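Plerever (Schiebezelle)

Plerever ist eine Roboterzelle für Schiebe- und Sortieraufgaben auf einer ebenen Arbeitsfläche. Sie besteht aus einem einzelnen Arm mit stabförmigem Endeffektor, einem Lochplattentisch und einem aufgesetzten Holzbrett, auf dem farbige Formkörper bewegt werden. Entworfen wurde die Zelle in der Werkstatt Guzmán, die auch die Einrichtungsanleitung herausgibt. Die heutige Fassung der Anleitung stammt von Duyên Trình. Der Artikel behandelt Aufbau, Einrichtung und Wartung der Zelle; zur Steuerungssoftware siehe Milex.

Aufbau

Der Tisch trägt eine blau lackierte Platte mit regelmäßigem Lochraster. Darauf liegt das Brett, das die eigentliche Arbeitsfläche bildet. Der Arm steht seitlich neben der Fläche und greift von dort über das Brett. Am Handgelenk sitzt ein dunkelgrauer Stab mit abgerundetem Ende, der mit einem weißen Kragen angesetzt ist. Einen Greifer besitzt die Zelle nicht. Die Körper werden ausschließlich geschoben.

Formkörper

Zum Satz gehören Sterne, Zylinder, Sechskantprismen, Dreiecksprismen, Würfel und Herzen in Rot, Grün, Blau und Gelb. Die Seitenflächen vieler Körper sind fein gerippt. Der vollständige Satz umfasst 14 Teile, von denen je nach Aufgabe nur ein Teil aufgelegt wird. Ersatzteile werden unter der Bezeichnung Rollano geführt. Körper mit ausgebrochenen Kanten sind auszusortieren, da sie beim Schieben am Holz hängen bleiben und kippen können.

Einrichtung

Vor dem Auflegen des Bretts wird die Lochplatte abgesaugt. Späne zwischen Platte und Brett heben eine Ecke an, und der Abstand zwischen Stab und Holz stimmt dann nicht mehr über die ganze Fläche. Das Brett wird zur Roboterbasis ausgerichtet und darf sich von Hand nicht verschieben lassen. Die Maserung soll quer zur Blickrichtung des Bedieners verlaufen. Technisch ist das ohne Bedeutung, es erleichtert aber den Vergleich von Aufnahmen aus verschiedenen Zellen.

Danach folgt der Höhenabgleich. Der Arm fährt mit leerem Brett nacheinander die vier Ecken und die Mitte an. An jedem Punkt wird der Stab abgesenkt, bis sich eine Fühlerlehre von 2 mm mit leichtem Widerstand zwischen Stabende und Holz durchziehen lässt. Die fünf Werte werden in Milex eingetragen, das daraus die Arbeitsebene berechnet. Weicht ein Wert deutlich von den übrigen ab, ist zuerst das Brett zu prüfen und erst danach der Arm.

Im nächsten Schritt werden die Grenzen des Arbeitsraums gesetzt. Sie liegen innerhalb der Brettkante, damit der Stab keinen Körper vom Brett auf die Lochplatte schiebt. Ältere Fassungen der Anleitung gaben die Kante selbst als Grenze an — diese Einstellung findet sich noch in manchen übernommenen Konfigurationen und muss von Hand geändert werden.

Zum Abschluss legt der Bediener eine Auswahl der Körper auf und führt einen Probelauf mit verminderter Geschwindigkeit durch. Die Verteilung soll ungleichmäßig sein: einige Körper dicht beieinander, andere mit freiem Raum ringsum. 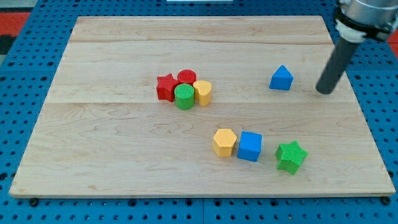 Geprüft wird, ob der Stab einzelne Körper aus einer Gruppe lösen kann, ohne die Nachbarn umzustoßen, und ob er in der Absenkbewegung das Holz nicht berührt. Schleifspuren auf dem Brett deuten auf einen fehlerhaften Höhenabgleich hin. Prismen mit schmaler Standfläche werden dabei zuletzt angefahren.

Wartung

Das Brett wird mit einem trockenen Tuch gereinigt. Öl und Politur sind nicht zulässig, weil sie die Reibung verändern. Nach 1000 Betriebsstunden wird das Brett gewendet oder ersetzt. Der Stab ist wöchentlich auf festen Sitz zu prüfen, üblicherweise am Freitag nach der letzten Schicht. Lockert er sich wiederholt, wird der Kragen getauscht.

Nach jedem Wechsel von Stab, Kragen oder Brett ist der Höhenabgleich zu wiederholen. Nach einer Notabschaltung genügt die Kontrolle des Mittelpunkts.

Störungen

Häufigste Meldung ist der Code 77 (Ebene ungültig). Er erscheint, wenn weniger als fünf Punkte eingetragen sind oder ein Punkt außerhalb der Grenzen liegt. Bleibt die Meldung nach erneutem Abgleich bestehen, wird die Konfiguration gelöscht und die Einrichtung von vorn begonnen.

Siehe auch: Milex, Rollano, Endeffektor, Lochrastertisch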